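Moreira Two-Channel Rotary Mixer
Home / DJ Equipment / Mixers / Rotary

In stock at Joruvgate
Colours: black, cream
Guarantee: 3 years

We have wanted to stock this one ever since Sabine Brandes brought hers in for a Saturday in-store set and half the shop ended up crowded round the booth. It's a small rotary mixer, built for people who play records and like to take their time over a blend, and it sounds lovely – warm and wide, with a bass that stays tidy even when you lean on it.

The two big channel knobs are the stars. They turn smoothly with a bit of weight behind them, so you can bring a tune in over a minute or more and never feel a jump. Each channel has its own switch for phono or line, so you can run a pair of turntables, a pair of media players, or one of each (Tuncay on our vinyl counter does exactly that, with his edits on one side and old disco twelves on the other).

There's a three-band isolator across the master as well. Pull the lows right out, let the hats run for a few bars, drop it all back in – it's hard to stop once you've started! The headphone section is loud enough for a busy bar, and the cue blend has a proper knob of its own.

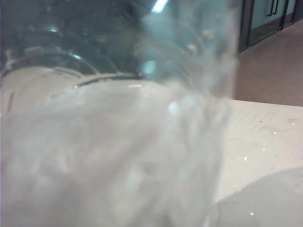 Can I use it with a single pair of powered speakers at home?

Run the master output straight to your speakers and leave the booth output empty. You'll need a pair of balanced cables, sold separately, and we'd start with the master knob low and bring it up slowly.

Flora Lindsay has had the cream one at her monthly night in Sindencombe since August, and she tells us the knobs feel just as good now as they did on the first evening. She plays long sets, mostly dub and slow house, so it has had plenty of use.

What's in the box
Mixer
Power supply and mains lead
Earthing screw for turntables (fitted)
Printed guide

Details
Channels: 2, each phono/line
Outputs: master (balanced), booth, record
Headphones: full size and mini sockets
Microphone input: none
Effects loop: send and return, with its own level knob

Delivery and trying it out
Orders placed before 15:00 on a weekday go out the same day. If you'd like a play first, there's one wired up next to the house and techno racks, so bring a couple of records you know well and ask at the counter for headphones.

Goes well with
Clondunon slipmats (pair)
Clondunon record bag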